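Lillport Coastal Paths Program
Interim Progress Report to the Stosano Fund
Submitted 18/01/2018

1. Purpose of this report

This report covers the first half of the grant period. It sets out the work completed on the Varavar section of the coastal path, the current position on spending, and the matters on which we ask for the Fund's guidance before the second payment is released.

2. Work completed

Clearance of the Varavar section began in August, as set out in the original proposal. The old surface had broken up badly between the harbor steps and the ferry road, and the first weeks were spent removing loose stone and reopening the side drains. Nearly 42 percent of the route has now been resurfaced. The finished stretches are open to the public, including the level section beside the boatyard.

Two footbridges were included in the first phase. The northern bridge has new decking and handrails and has passed its load inspection. The southern bridge is behind schedule. When the old deck was lifted, the bearing timbers on the inland side were found to be rotten, and the repair had to be priced again. The contractor, Kurian, has submitted a revised quote, and an order was placed last month.

Signs for the completed stretches have been delivered but not all of them have been put up. The town of Lillport asked for changes to the wording at the ferry road junction, where walkers and delivery vehicles share the same entrance. The new wording has been agreed.

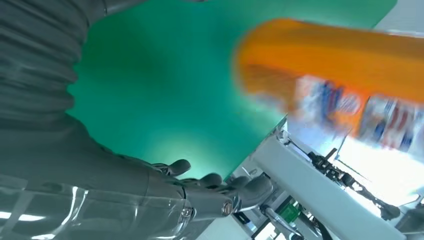

Will the delay at the southern bridge change the completion date for the whole route?

The completion date stays as it was in the grant agreement. Surfacing on either side of the bridge can go ahead while the timbers are being made, and the agreement already allowed six weeks for bad weather, of which two have been used. Walkers will continue to use the signed detour along the upper lane until the bridge reopens.

3. Spending

Spending on surfacing is in line with the approved budget. The bridge budget will be exceeded because of the timber repair. We propose to meet the difference from the contingency line and do not ask for additional funds. Signs and printing are below budget, mainly owing to a lower delivery charge than expected. A full statement is attached as Annex A, with copies of paid invoices in Annex B.

4. Public use and comments

Comments received through the town office have mostly concerned drainage at the boatyard end, where water stood on the path after heavy rain. A second drain was added there and the matter is being watched. Several residents asked for more benches -- these were not part of the grant, but the positions have been marked on the plan so that they can be added later.

5. Matters for decision

We ask the Fund to approve the transfer from contingency described in section 3, and to confirm that the revised sign wording meets its rules on acknowledgment. Work on the next stretch, from the ferry road to the lower meadow, is due to start within four weeks of the second payment.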